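Notebooks > Gadetti packing > Bench
Search notebooks Go
Last updated 20 June 2023

Head-camera set, adapter packing, Plondley bench. Green cloth on the table again. Ritva Ikonen wanted some frames in here before I change the segmenter.
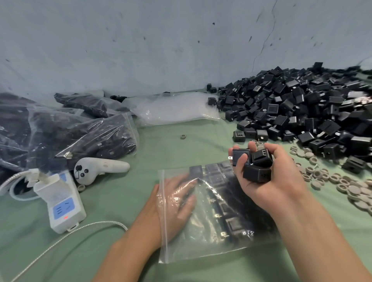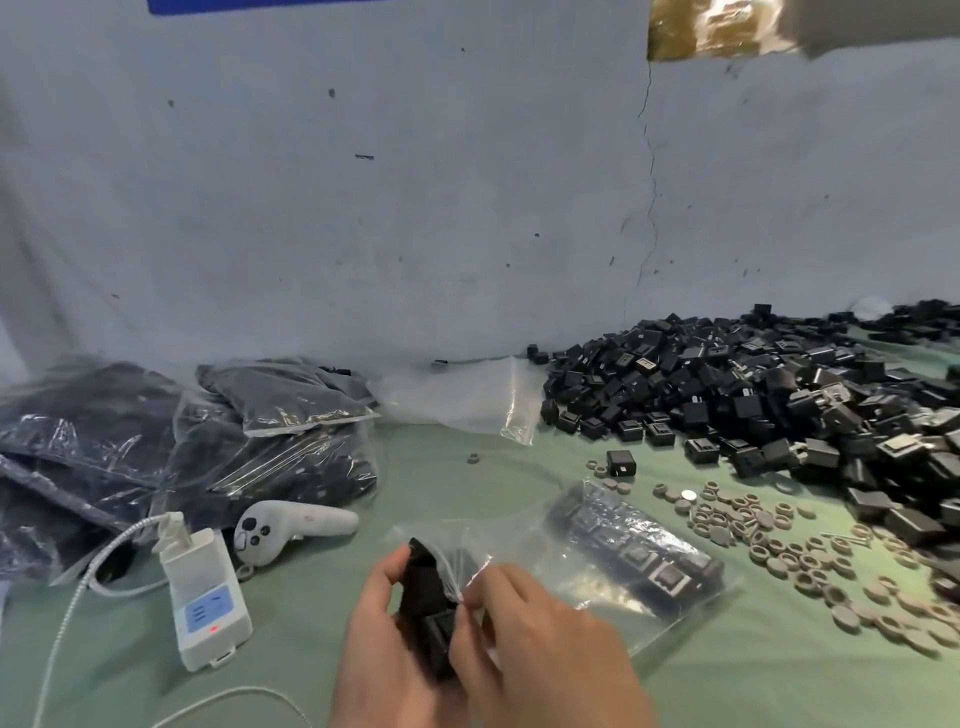
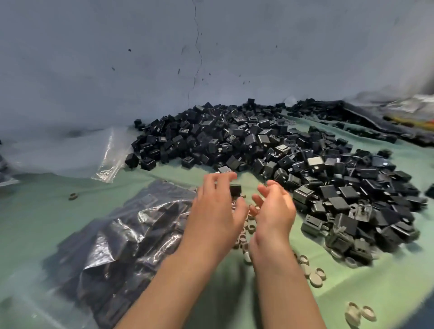
Ran the old grasp labeler over 2,445 frames. It marked a grasp in 1,509. Checked 132 of those by hand and 30 were wrong. Most of the bad ones are black part against black heap, where the mask leaks into the pile. The rings on green give it no trouble.

Tried dropping the color term and keeping only hand pose plus fingertip distance. Fewer leaks, but an open palm over the table now gets called a grasp. Threshold is probably too loose. Config saved as grewal_b.

To do: rerun with a tighter threshold, same frames. Ask Beverley Ruddock if Sternasbridge still needs the per-hand labels in July or if one label per frame will do.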